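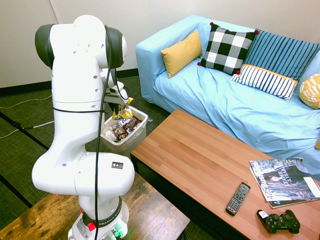

Contamination in mixed film recycling: what the bale audits show
Speaker notes, Preststead session, 2026-09-18
Asnakech Berhe

Slide 1 – Title
Wait for the room to settle. Thank the chair. Questions at the end, except on units, which people should stop me for.

Slide 2 – Scope
Post-consumer flexible packaging only. No rigid tubs, no farm film. Material came from two sorting plants, Gasach and Pelum. Both take household bags from the curb. Gasach has an optical line, Pelum sorts by hand after a ballistic separator.

Slide 3 – Sampling
231 bales opened between them. Grab samples from the core and from one face, bagged, weighed as received, dried, weighed again. All percentages on later slides are dry weight. Say this twice. The Purba report used wet weight and the two sets can't be compared without the moisture column.

Slide 4 – Why snack film is a problem
Most chip and candy wrappers are laminates. Typical build is printed polypropylene, a thin metal layer, then a sealing layer. Near-infrared sensors read the outer face, so a metallized web with a clear print side can be accepted as plain polypropylene. Black inks go the other way and get rejected. Point to the spectrum on the right, the dip in the lower trace.

Slide 5 – Results by plant
Read the medians, skip the means. One Pelum bale from December was over 28 percent non-target and drags the mean up. It stays in the data set. Gasach has the narrower spread. Do not claim this is due to the optics – the catchments differ and we did not control for it.

Slide 6 – Melt filtration
Screen life against laminate fraction. Pressure rises slowly, then sharply. Screens were changed at a fixed pressure, not on a clock. If short of time, go straight to slide 8.

Slide 7 – Odor and residue
Fat and salt survive a cold wash. Hot wash with caustic removes most of the fat. We have 6 hot wash runs, too few for a curve, so the points are left unjoined.

Slide 8 – Open items
Moisture correction for the Purba figures. Repeat sampling at Pelum after the new infeed. Label adhesives, not yet tested.

Backup slides: drying oven settings, bale map, screen mesh table.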